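Shared shop builds arm to practice chip handling

NALLATMONT, September 6, 2023 - Members of the Harkton shared workshop are building a robot arm to place and remove computer parts on an upright practice board. Neusa Siqueira and Ademir Amaral began the project in December with a budget of $300. The blue gripper parts were printed at the shop.

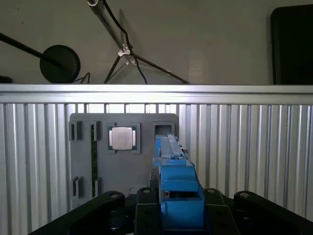
The gripper near the practice board, with a processor chip in its socket frame.

Siqueira said the fingers have been redrawn 17 times. The current set took 2 evenings to print and fit. Amaral is writing the control software and wants the arm to move a chip between pockets in under 180 seconds. The group plans to post its drawings online.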